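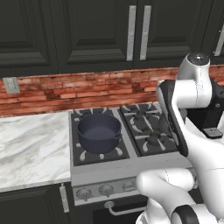

Dark green cabinets, silver bar handles and a brick backsplash.

I have been thinking about soup since March and I finally made the one I wanted! It's a white bean and fennel soup, and I've eaten it for lunch 5 days running with no complaints from me or anybody else in this house.

The idea came from my friend Mihret Mamo, who brought a jar of it over when I had that awful cold. She toasts the fennel seeds first (do this, please, the smell is incredible) and then cooks the onions so slowly that you start to wonder if the stove is on. I'm an impatient person and I wanted to turn up the heat so badly, but I put on a podcast and behaved myself -- and wow, they went all sweet and jammy.

My beans were dried ones from Kouris, the little grocery next to the post office. I soaked 200 grams overnight and they held their shape beautifully. Canned would be fine too, two cans, rinsed. I mashed a ladleful against the side of the pot near the end to thicken things up, then squeezed in half a lemon. Don't skip the lemon!

Next Sunday I'm trying it with kale and the end of a piece of Parmesan thrown in -- Mihret says the rind gives it a whole other flavor. If you have a favorite bean soup, leave it in the comments, I want to cook every single one of them.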